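November 10, 2019

Open day at Grika. Writing this up tonight while I still have it all in my head, because the last time I left my notes until morning they came to four lines and a coffee ring. We had a steady stream of visitors from the minute the doors opened, plenty of kids, two people from Trerov who wanted to talk cable and stayed for lunch (lovely people, I must send them the connector list), and the whole Huenchumán workshop group, who came in together and asked the best questions of the day. I had printed 100 handouts and wish I'd printed 200!
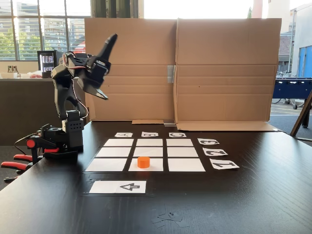

The grid game was what I'd been fretting over all week, and I think it's worth keeping for May. We let visitors call out a square and then talked through how the arm would have to reach for it, which joints do the work, and why a far corner is harder than a near one. Letters along the back and numbers up the side worked nicely, and with the little orange cylinder on B1 even the smallest kids could tell me where it was. The cards read upside down from one side of the table, though, so next time I'd like a second set facing the other way. The cardboard behind the grid can stay, I've grown fond of it.

Things for whoever sets up next: bring 12 spare tiles, check the clamp again after lunch, and keep the Arkuno power supply off the floor where people walk. I also promised the Huenchumán folks a copy of our joint limits table, and I still need to find the clean version of it.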